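Teaching by Hand: Notes for Session 4
Collecting Demonstrations for a Two-Armed Rack Task

Read this before you come to the bench on Tuesday. The reading from last time (the chapter on behavior cloning) is assumed. If you skipped it, the short version is that the policy will copy what you do, including the parts you would prefer it didn't.

1. What we are collecting

An episode is one complete attempt at one task, recorded from the moment both arms are in the start pose to the moment both arms are back in it. Each episode holds the joint positions of both arms, the opening of both grippers, the commands you sent, and the video from the head camera and the two wrist cameras. The commands and the positions are stored separately. They disagree more often than you would like, and you will be glad to have both.

The task this term is tubes and racks. Capped plastic tubes, one rack, two arms. You pick a tube out of the rack with one hand, present it to the other hand, and let the other hand put it back somewhere else. A child of four can do this while talking about dinosaurs. You will find it takes most of your attention, and you should budget for that.

We use tubes for dull reasons. They are cheap, they are all alike, they survive being dropped, and the hole they go into is only slightly bigger than they are. That last one matters. A task with generous tolerances lets a bad policy look good, and we have had enough of that from the drawer-closing group.

2. The handover

Most of your trouble will be here, so most of this handout is too. Picking is easy. Placing is hard but honest: the tube goes in the hole or it doesn't. The handover has a long middle section in which both grippers are close together, one is holding something transparent, and the operator is leaning sideways to get a better look at a thing that is on a screen.

Watch for three phases.

Approach. The giving hand lifts the tube clear of the rack and tilts it. The receiving hand comes to meet it. Only one hand should be moving quickly at any time. If both are moving quickly, you are juggling, and you should stop.

Contact. The receiving fingers are open on either side of the tube. Pause. Close. Pause again. The pauses feel silly. Keep them short and keep them in, for reasons I'll get to in section 5.

Release. The giving hand opens and backs away along the length of its own fingers. It does not swing out sideways in relief. Every cohort has somebody who swings out sideways in relief, and the tube goes with them.

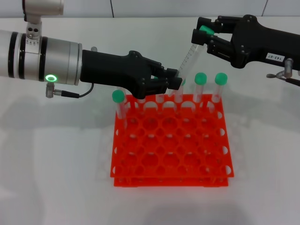 Decide before you start which hand gives and which receives, and write it in the episode note. Switching roles halfway through because it looked more convenient is perfectly sensible human behavior and makes a terrible training example. The policy can't see that you changed your mind. It sees two hands near each other and an outcome, and it will draw its own conclusions, usually that the thing to do near another gripper is dither.

Both directions are wanted. Right to left and left to right should each get a full set. Most of you will be better at one of them. Do the other one first, while you are fresh.

3. How many, and how different

Each pair records 30 episodes per direction. Those are kept episodes. Discarded ones don't count toward the number, however moving the story behind them.

Thirty copies of the same motion are worth very little more than one. Vary the following on purpose:

Which tube you take. Use the ends of a row as well as the middle. The middle is harder to reach without brushing the neighbors, which is exactly why operators avoid it and why the policy then has no idea what to do there.

Where the rack sits. Shift it a little between episodes and turn it a little. Don't line it up with the table edge out of good manners.

How many tubes are in the rack. A crowded row and a sparse row look different to the cameras and behave differently when a finger bumps them.

Where the handover happens. Higher, lower, nearer to you, farther away. Stay inside the reach of both arms, please. The arm does not sulk when you ask it for the impossible, but the log does.

Leave the following alone: the lights, the camera mounts, the table surface, and the gripper fingers. If you think one of them needs changing, tell me and stop recording. The Trulla set from a previous term has a lighting change partway through that was never written down, and two students spent most of February discovering that their policy was an excellent detector of lamps.

4. Look through the cameras before you blame the arm

You drive the arms by watching the screens. You are allowed to look at the real table, and you will do it without noticing, and it is a problem. If you use information the cameras don't have, the policy is being asked to copy a decision it has no means of making. This is called a partial observability mismatch in the papers and cheating at the bench.

So, before your first episode, go through all the views with the arms parked in a few different poses. Ask what each one can tell you. The head view is good for where things are relative to each other and poor for the last bit of any insertion. Grippers are large, tubes are slim, and the one is forever standing in front of the other. The wrist views are the reverse. They have a narrow band in which things are sharp, and outside it you get soft shapes and have to guess. 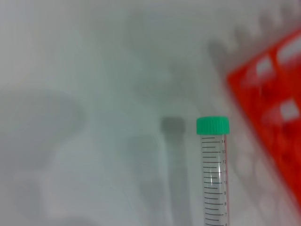

Spend a few minutes learning where that sharp band lies for each wrist. Bring a gripper slowly toward a standing tube and note the distance at which you could read the scale on it if you had to. You don't have to. The numbers on the tube mean nothing for this task, but they make a very handy eye chart. If the printed marks are crisp, the edge of the tube is crisp, and the edge is what you are going to grip.

Two further things about clear plastic. First, it borrows color from whatever is near it, and a strongly colored rack will put a streak down the side of a tube that has no such streak. You know to ignore it. The policy needs a good many examples before it does. Second, the caps are easy to see and the bodies aren't, so it is tempting to steer by the cap alone. That works until the tube is tilted, at which point the cap and the bottom of the tube are in quite different places and you have driven a finger into the rack.

If a view is smeared, fogged or pointing somewhere new, don't record. Write down what you saw, with the bench number, and come and get me.

5. Rules of the hand

Slow is fine. Uneven is not. A policy trained on one rushed operator and one cautious one tends to average them, and the average of two reasonable speeds at a handover is often a drop.

Pause on purpose, never by accident. Short, consistent pauses before and after closing give the model a clear picture of "ready" and "done." Long pauses in which you scratch your nose teach it to stand still. A model that has learned to stand still is very hard to talk out of it, as every observation it gets tells it that standing still is what comes next.

Recover if you can. If a tube slips in the fingers but stays in them, carry on and fix it. Those episodes are gold. We never have enough of them, since people who are good at this stop making small mistakes and people who are bad at it make large ones.

Don't rescue by hand. If a tube falls out of reach, end the episode, mark it failed, and keep the file. Reaching in while the arms are live is also how you meet the safety officer, who is thorough.

Finish the same way each time. Both grippers open, both arms back at the start pose, hold still, stop the recording. Episodes that end while an arm is still traveling have to be trimmed one by one, and I know whose folder they are in.

6. Labels and notes

Each episode gets one outcome label and one line of free text. The labels are success, recovered, failed and discard. Use recovered only when something visibly went wrong and was put right within the episode. Use discard only for faults in the recording, such as a frozen camera or an arm that stopped reporting. A bad episode is failed. It is not discard. Wanting it to go away is not a recording fault.

The line of text should say which hand gave, which tube was taken, and anything odd. "R gives, back row far left, bumped neighbor on the way out" is a fine note. "ok" is not a note. "ok!!" is what we got throughout the Sulon set, and it remains a mystery what went so well.

Label straight after the episode. People who leave it until the end of the session remember all of their episodes as successes.

7. Working in pairs

One drives and one logs. Swap after every 7 episodes, even if the driver is on a roll. The logger's job is to watch the views the driver is not watching, keep the notes, and say "stop" out loud. The driver's job is to stop when told and argue afterward.

Drivers have styles, and a policy can pick up the style of whoever contributed most. The swap keeps any one pair of hands from becoming the ground truth. Put your initials in the operator field so we can split by operator later. In the Ó Briain exercise you will train on one partner and test on the other, and the results tend to be educational for the friendship.

8. For next time

Bring your 30 episodes per direction, with labels complete, in the folder named for your bench. Bring also one page answering the following.

Pick a failed episode. At what point could a careful viewer, with only the camera streams, have known it would fail? Was that before or after the driver seemed to know?

Find two successful episodes that begin from nearly the same arrangement and go about it differently. Would you want a policy to learn both? What would it do if it learned half of each?

Name one thing you varied without meaning to. There is one. If you can't find it, swap folders with another pair and let them look.

Optional, for the keen: rerun the playback tool on your own commands with the rack moved by 3 centimeters and predict, in writing, what will happen before you press the button. Playback is open loop and does not look where it is going. Use the old Somunano tubes for this, keep the speed at the lowest setting, and have your partner's hand on the stop.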